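Kisach Guides > Virico gripper cell > Set-up in simulation > 6. When a pick fails

Dec 22, 2024
By Yasaman Asadi

6. Failed picks and false "done" reports

The Hekitz planner will tell you a pick went well when the fingers closed on nothing. Treat its green tick as a rumour. Check the wrist view yourself before you let a task carry on.

1. Pause the run. Do not press Reset yet, as it wipes the contact log.
2. Open the wrist view and find both fingertips. With the gears, look at what lies between the tips and what is hidden behind them.
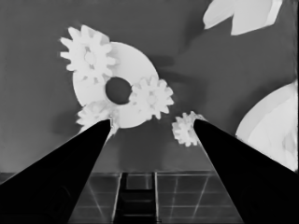
3. Compare the gap between the tips with the width you asked for. If they differ by more than 2 mm, run the finger zero routine again.
4. Read the contact log. A touch on one finger only is a miss, whatever the status line says.

Note: the Esfahani add-on claims to mend bad grasps by itself. I have yet to see it do so. Leave it off while fault finding.

5. Switch to the roll and holder task and move the arm to the pause point above the work.
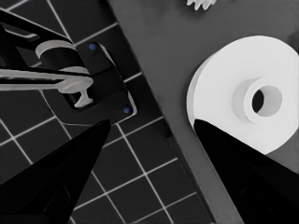

6. Lower the speed to 14 per cent and step forward one move at a time. Stop if a fingertip passes into a part without a contact being logged.
7. Retry the pick up to two times. A third go only buries the fault under more log lines. 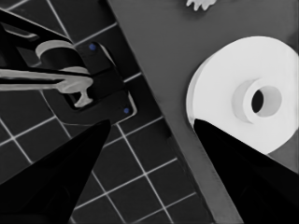 Caution: a clean run in simulation proves very little about the real arm. Keep the real cell locked off until the fault has been found, and test the stop button before you unlock it.

8. Save the log, then press Reset.

Contact the Kisach guides desk | Copyright Kisach | Back to top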